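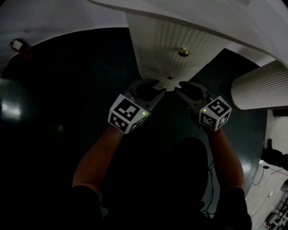 Pleated furnishing fabric is cloth folded into narrow, regular ridges and fixed that way, usually by heat, for use in shades, covers, valances and other household items whose main occupation is hanging. It is sold chiefly in white, a colour that shows dust with great fairness. The folds normally run vertically, and the cloth may be cut to a shape, such as a wide panel that narrows towards a point at the bottom. Round fasteners are sometimes set into the pleats, and brass-coloured ones stand out well on white, particularly when one is placed near the middle of the panel and another close to the tip. Opinion in the trade is divided on whether they count as decoration.

Manufacture

The cloth is laid between two sheets of folded card, rolled up tightly and steamed. Machine pleating does the same work with heated blades and less card. Polyester keeps its folds well. Cotton and linen keep theirs until the first wash, after which they become plain cotton and linen.

The town of Callstead had a pleating works, Hikmont, whose catalogue once offered 13 widths of pleat. Customers overwhelmingly ordered the same 2, and the other widths survived in the catalogue for decades on the strength of looking thorough. The best-known pattern was number 1049, called Asholm, a very fine pleat intended for bedrooms. A rival pattern, Nyaga, was coarser and cheaper and is still met with on landings. 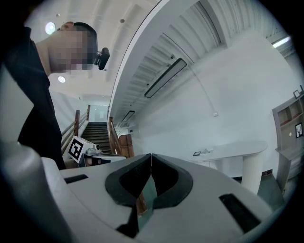 Use in the home

Pleated pieces suit awkward places, as they can be squeezed a little to fit and will not complain for some time. A panel hung under a curved surface should be fixed at the middle first and then outwards to each side. Fitters who begin at one end tend to arrive at the other with cloth left over. Fastenings near a point or narrow tip are done up last.

Care

Most makers advise a soft brush, worked along the folds. Brushing across them moves the dust from one pleat to the next, where it can be brushed again. The Hikmont leaflet claimed that an Asholm panel would stand more than 500 brushings, without saying who had done them. Ironing removes pleats completely. Spare pieces are best rolled with the folds lying straight and stored on their side, away from anything heavy.

See also

Blind
Lampshade
Smocking
Valance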